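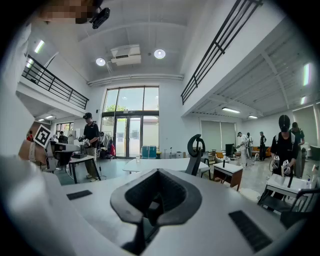

Figure 5. Ceiling-mounted air-conditioning unit between two recessed lights, with duct pipe along the far wall.

Section 5: Setting Up and Caring for the Ceiling Unit

This section covers the first start of a Drastley ceiling unit in an open room with a mezzanine, and the cleaning you can do yourself. Wiring, refrigerant work and duct changes are covered in the Installer's Book and must be done by a licensed technician.

5.1 Before you start

Read the safety sheet that came with the wall controller. Have these items ready:

Stepladder with a locking brace
Soft brush or vacuum with a brush head
Mild dish soap and lukewarm water
Two dry cloths
Spare filter (Studetti type F, sold singly)

CAUTION: Turn the unit off at the wall controller and at the breaker before opening the grille. The fan can start without warning if only the controller is off.

CAUTION: Do not lean a ladder against the mezzanine railing or against any duct.

5.2 First start

1. Switch on the breaker. The controller shows a dash for a few seconds and then the room temperature.
2. Wait 20 minutes before choosing a mode. The compressor heater needs this time after the power has been off.
3. Press MODE until COOL is shown.
4. Set the temperature at least five degrees below the room reading.
5. Press FAN and choose HIGH.
6. Go up to the mezzanine and check that you can feel moving air there. Then check the floor below.
7. If the air is weak on one level, see 5.3.
8. Leave the unit running for almost 14 minutes, then listen for rattling at the grille. A rattle usually means that a grille clip is not fully closed.
9. Set the fan back to AUTO.

Note: A light smell is normal on the first day. If it is still there on the third day, wash the filter.

5.3 Balancing two levels

Warm air gathers under a high ceiling, so the mezzanine will often feel warmer than the floor. Do not try to correct this by setting a very low temperature. The floor gets cold and the upper level changes very little.

1. Press and hold VANE until the arrow flashes.
2. Use the up and down keys to bring the vanes to position 2.
3. Press VANE again to save.
4. Wait an hour and compare the two levels. If the mezzanine is still too warm, move to position 1, the flattest setting.

In winter, use position 4 with HEAT so that the air is pushed down.

If you have the Karagiannis remote sensor, place it on the level where people sit most. Keep it away from windows, lamps and coffee machines. The sensor takes over from the one in the controller as soon as it is paired – there is no separate setting.

5.4 Cleaning the filter

Clean the filter once a month while the unit is in daily use. In workshops and print rooms, clean it every two weeks.

1. Turn off the controller and the breaker.
2. Set the ladder directly under the unit and lock the brace.
3. Slide both grille clips inward. The grille drops on its cords.
4. Pull the filter toward you and lift it out.
5. Vacuum the dusty side. If it is greasy, wash it in lukewarm water with a little soap and rinse well.
6. Dry it flat in the shade. Do not use a hair dryer.
7. Put the filter back with the blue tab facing you, and close the clips until they click.
8. Turn on the breaker, then the controller.
9. Hold RESET until the filter sign goes out.

CAUTION: Never run the unit without its filter.

5.5 Messages on the controller

FL: Filter due for cleaning. See 5.4.
E5: Remote sensor not found. Change the battery and pair it again.
E14: Drain pan full. Turn the unit off and call service.
51: Test mode. Hold MODE and RESET together to leave it.

Any other code should be written down before the power is switched off, as the controller does not store it.

5.6 Yearly service

Book the yearly service in October, before the heating season. The technician will check the drain pump, the fan and the duct joints. Service requests go to Fotini Ververidis at the Erelau office. Please give the serial number, found on the label inside the grille.

Section revised Monday, June 9, 2025. Continue to Section 6, Timer and Holiday Settings.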